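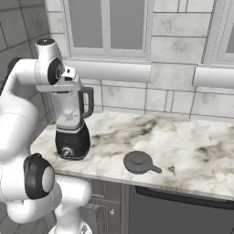 Decay heat is the reason a nuclear plant can never simply be turned off, and it is my favorite topic in the whole course, so forgive me if these notes run long! When the control rods go in, the chain reaction dies away very fast. The fuel keeps making heat anyway, because the fragments left over from all the earlier fissions are still radioactive and go on decaying at their own pace. Compare a countertop blender. There's a jar with a star-shaped blade down inside it and a motor base underneath, and lifting the jar off the base leaves the blade with nothing to drive it. Source and load come apart in one move. In a reactor core you can't do that. The source of the leftover heat is inside the fuel pellets themselves, and there is no switch, rod or chemical that changes how fast those nuclei decay. All an operator can do is carry the heat away.

Home | Syllabus | Notes | Problem Sets | Contact
Print this page | E-mail this page

Energy Systems, Fellmont campus
Unit 3: Decay Heat and What We Do About It

Before you start

You should be comfortable with power versus energy (watts versus joules), with the idea of half-life, and with the heat of vaporization of water. If half-life is rusty, reread the short section at the end of Unit 2. The readings are on the shelf in the Moldovan Reading Room, and the thin green binder is the one you want. Skip its chapter on fuel fabrication for now. It's a good chapter and we'll get there.

Where the heat comes from

A uranium nucleus splits into two lighter nuclei, plus a few neutrons and a lot of energy. Most of that energy appears right away as the fragments plow into the surrounding fuel. The fragments, though, are almost always unstable. They have too many neutrons for their size, and they work their way toward stability by beta decay, usually with gamma rays along for the ride. Some do this in a fraction of a second. Others take days, years or centuries.

So at any moment during normal running, part of the heat in the core comes from fissions happening now and part comes from fissions that happened earlier. Shut the reactor down and the first part goes away. The second part stays, and at the instant of shutdown it is roughly 7 percent of full power.

There's a second, smaller contribution from uranium-239 and neptunium-239, which form when uranium-238 captures a neutron. We'll leave them out of the hand calculation and put them back in during the lab.

The curve

What makes the curve so interesting is that it isn't a single exponential. A single radioactive species dies off with one half-life. Add up hundreds of species with wildly different half-lives and you get something that drops steeply at first and then drags on and on. A handy approximation has the power falling off as time to the minus 0.2, with a correction for how long the reactor was running beforehand. Look at that exponent for a minute. It's tiny! Waiting ten times longer doesn't even cut the main term in half.

Worked case: Rasine

We'll use Rasine all semester, so get used to its numbers. Thermal power is 1,414 megawatts. Assume it has run at full power for a year and then trips.

- At the moment of shutdown: close to a hundred megawatts of heat, from a reactor that everyone in the building would call "off."
- At 40 seconds: 3 percent of full power. Multiply it out and you get a little over forty-two megawatts.
- At one day: just under half a percent, so between six and seven megawatts.
- At one week: a quarter of a percent, between three and four megawatts.

Work these yourself before lecture. The approximation in the binder gives all of them except the first, where it blows up. (Why? Put zero in for the time and see what happens.)

Now turn heat into water. Once water is at its boiling point at ordinary pressure, each kilogram takes a bit more than two and a quarter megajoules to boil away. At the one-day mark that means nearly three kilograms of water leaving as steam every second. A garden hose won't keep up with that, but a modest pump will, and I find this the most encouraging fact in the unit. The flow you need a day later is small by power plant standards. The trick is having it, reliably, from the very first minute.

Removing it, stage by stage

In a pressurized water reactor, the early heat goes out through the steam generators. The primary coolant gives up its heat there, water on the other side boils, and the steam is sent to the condenser or vented outdoors. Auxiliary feedwater pumps replace what boils off. Some of those pumps run on electricity and some run on steam, and the steam-driven ones are a lovely piece of thinking, since the leftover heat helps pay for its own removal.

Once temperature and pressure are low enough, the residual heat removal system takes over. It pumps primary coolant directly through heat exchangers cooled by another water loop, which in turn gives its heat to a river, a lake, the sea or a cooling tower. Whatever stands at the end of that chain is called the ultimate heat sink. Please use the full phrase on problem sets.

Students often ask whether the pumps have to run at all. Sometimes they don't! Hot water is less dense than cold water, so if the steam generators sit higher than the core, the coolant will circulate by itself as long as heat is being removed at the top. This is natural circulation, and we'll do the buoyancy calculation in class with the tall glass loop.

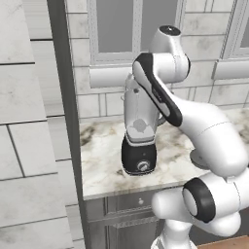 Passive systems

Newer designs push the natural circulation idea much further. They put a large tank of water up high, lay out the piping so that gravity and density differences do the driving, and use valves that move to their safe position when power is lost. The goal is to cover the early, steep part of the curve with no electricity from outside and no diesel generator starting up.

Keep three questions in mind when you read about one of these designs. How long does the tank last? What has to open or close for the flow to begin? And where does the heat finally go? A design summary that answers the first question and skips the other two deserves a second look.

Spent fuel is the same story, slower

Fuel that comes out of the core goes into a deep pool. The water cools it and shields people from the radiation, and it does both jobs wonderfully well. After some years the heat has dropped far enough that air can do the work, and the fuel can be moved to dry casks, where outside air drifts up past a sealed metal canister. Same physics, much farther along that long tail.

Lab

Open the decay heat sheet in Prarkix and load the Rasine file. Change the running time from one year to one month and compare the two curves. They sit nearly on top of each other in the first minutes and pull apart later. Write a paragraph explaining why, in terms of which fission products have had time to build up. Then switch on the uranium-239 and neptunium-239 terms and report what changes at one day.

Plot on log-log axes. On ordinary axes the whole thing looks like a cliff followed by a floor, and you'll miss everything good about it.

Hand in your plots with the axes labeled and the units shown. Spreadsheets without units come back ungraded.

Next: Unit 4, Heat Exchangers
Back to Notes

Page last updated in October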